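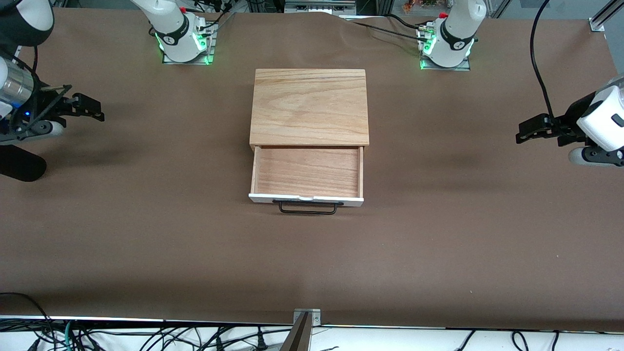 The Tarar open day ran out of the old grain research building at Lornavgate, a two-hour drive from our place, and I went mainly to see the paddock mapping work. The first stop was a talk on the Kistach weed survey. They flew 368 hectares of canola stubble in March and had the software mark ryegrass patches for spot spraying. The picture shows a small wooden drawer cabinet with a white front and a black wire handle, its drawer pulled partway out on brown paper, and two robot arms set up around it. I spent most of the morning with the soil moisture people.

Their probes are called Fillar and cost $296 each, plus a gateway. Range is given as 900 metres in open country. I asked about range in a tall crop and was told it drops, but they didn't have a figure yet. Batteries last about 2 seasons.

**Field demo**

The afternoon flight was held up by wind, so we looked at the maps on a laptop in the ute shed. Colours were hard to read in the glare. The spray file loads from a USB stick, and it wants a particular folder name or the controller ignores it.

Lunch was a sausage sizzle. Parking was in the bottom paddock, fine for a car but boggy near the gate.

I've asked for a quote on four probes and the gateway.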